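Bekcombe Round Velvet Chair - Pink

Home > Seating > Accent chairs > Bekcombe round

In stock: pink. Moss and slate back in July.
Sold by Brirnico, ships from the Prenstead warehouse

Quick version

Big round seat, padded rim that wraps round the back and side, plush velvet all over. Low. Good for a bedroom corner, a dressing area, the end of a hallway where you sit down to do your shoes. Also good for piling clothes on, which is what most of you use it for going by the emails. Fine by us.

Item code BK-200. The footstool is BK-300, separate page.

Who it suits

Anybody who likes to sit sideways. The rim is soft enough to lean on from any angle and there are no hard arms to bang your elbow on. One adult and a cat, or two small kids. Not a desk chair, too low, please don't buy it for a desk. We had three returns for that last winter and the shipping isn't cheap either way.

If you want something upright look at the Yusuf side chair. Same velvet, straight back, takes up less floor.

The fabric

Polyester velvet with a suede feel. It has a nap, so it shows lighter and darker patches depending which way it was last brushed. Run your hand across and it changes. Not a stain, not wear, not a fault. We get this question more than any other so it's going near the top.

If you want it all one shade, go over it with a soft clothes brush, all strokes toward the back. Lasts until somebody sits down.

The rim is stuffed fuller than the seat and the cover gathers where it goes round the curve. You'll see creases there from day one. They ease a bit with use but don't go away completly.

Folding laundry on it

Adding this part because Tobiloba Okonkwo in our showroom does all her folding on the display one and customers keep asking her about it. The seat is wide enough to lay a sweater flat, and the rim stops the stack sliding off the back. Knits grip the velvet a little so they stay put while you fold. Slippery stuff, satin, gym shorts, less so.

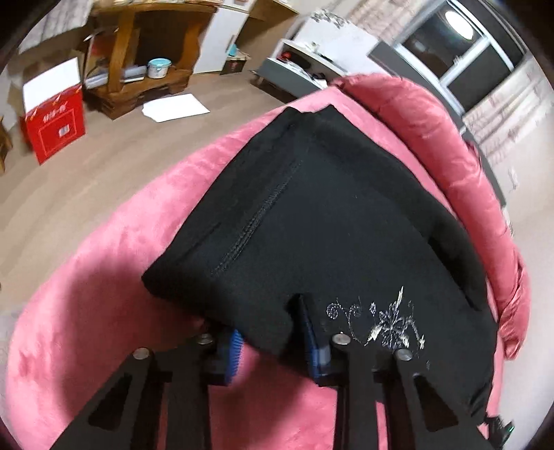 Dark clothes are fine on the pink. Wash new black or navy things once before you leave them sitting on it though, fresh dye can rub off, and on a pale seat you'll notice. Same goes for new jeans, worse actually. Embroidered pieces - fold with the stitching facing up or inside the fold, so loose threads don't drag on the pile.

Lint. Pink shows black lint. A sticky roller takes it off, or a damp rubber glove if you're out of sheets. Don't use tape, it pulls.

Anything with a zipper or hooks, close it first. A snag in velvet can't really be mended, you can only trim it.

What comes in the box

- chair, fully built
- felt pads for the floor, one sheet, stick on yourself
- care card
- small square of matching fabric (keep this! test cleaners on it, not on the chair)

No assembly. Cut the strap, lift it out by the base and not by the rim. Leave it a day before you decide it looks flat, the filling gets squashed in transit and needs time to come back up.

Keep the carton until you're sure. Returns have to come back in it.

Floors

OK on wood, laminate, tile, low carpet. On wood put the felt pads on before you move it anywhere, they're thin but they do the job. On deep carpet it tends to sink on one side, a board underneath fixes that but then you can see the board. Your call.

Cleaning

Vacuum with the brush head, low suction, every couple weeks. Get down in the groove where the seat meets the rim, everything collects in there. Hair ties, coins, a whole sock once.

Spills - blot, don't rub. Plain water first, then a drop of dish soap in water if it's still there. Let it dry by itself then brush the nap back up. No bleach, no hair dryer on hot, no steam iron. A garment steamer held well back is okay for the rim creases if they bother you.

Cover does not come off. We know. Makis Gkikas, who does our upholstery, has been working on a zip version and says the curve of the rim makes it fiddly. No date yet so please don't hold out for it.

Sun will fade it. Keep it away from a south window or turn it every so often so it fades even.

Delivery

Free over $400, otherwise flat rate at checkout. Curbside is standard. Room of choice is extra and they do stairs, but tell us beforehand how many flights. Measure your door! The chair doesn't come apart and it doesn't squash much. If it's going to be tight email us the opening width and we'll tell you yes or no.

Returns

Unused, original carton, tags on. Pet hair counts as used, sorry. Refund goes out once it's checked in at Prenstead.

Questions we get

Does it swivel?
No. The swivel base was on the old model, dropped it, too many squeaks.

Can I get the velvet by the yard?
Sometimes. Ask for Makis.

Is the pink more of a blush or more of a rose?
Depends on your lights and which way the nap is lying. Order a swatch, they're free, teh screen is not going to tell you.

Is there a weight limit?
300 lb, seated. Not for standing on to reach the closet shelf.

Does it smell out of the box?
A little, new foam. Open a window, gone in a few days.

Will it match the Yusuf chair I bought last year?
Close. Different dye lot so probaby not exact side by side. Send us the code off the label and we'll check what we have left from that roll.

Goes with

Bekcombe footstool BK-300
Yusuf side chair
Soft clothes brush, beech handle
Swatch pack, all velvets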